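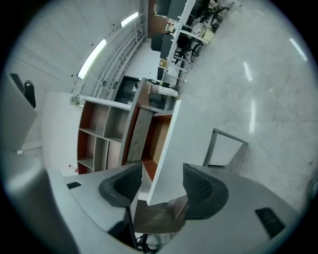
The ribbed pads on the hand-held gripper, out by the front counter.

I spent most of August going back and forth between two sets of fingertips for our hand-held gripper, and I said I would write up what I found. The short version is that I'm keeping the ribbed ones for now, with one complaint.

The first set was smooth. Suqin Jia cast them for us, and they were fine on anything with a flat side. Boxes, books, a stapler. On round things they were poor. A marker would roll as I closed on it and end up at an angle, and then I had to put it down and start over. The second set has a curved shape and ribs across the inner face. With those, a marker mostly stays where I grab it.

I did 312 pickups in all, split evenly between the two sets, using the same nine objects each time. I wrote down a drop whenever something left the fingers before I meant it to. Most of the drops with the smooth pads came from the marker and a small glass jar. With the ribbed pads the jar was still the worst object, but the marker stopped being a problem.

My complaint is thin stuff. A single sheet of paper or a plastic card catches in the ribs and bends. Elba Aravena suggested leaving the last 5 mm of the tip smooth, and I think she's right. I have asked for a pair made that way.

The other thing I was trying out was the lens. I had a narrower one on before, and I liked the picture better, but I kept losing sight of one finger whenever I turned my wrist. The wide one keeps both pads in view and still takes in half the office. The price is that everything gets small fast. The desks across the room shrink down to a strip, and shiny floors throw back long streaks from the ceiling lights. I turned the exposure down two steps and left it there.

Wellington Godoy asked why I bother carrying it around the building when the bench is right there. The bench has one kind of light and one background, and I had already tuned everything to it. Walking around found me a loose screw in the left housing within an hour.

I still need to weigh both setups properly. My wrist says the new one is heavier, but the kitchen scale I used gave me a different answer each time, so I'm borrowing a better one from Citlali Palacios.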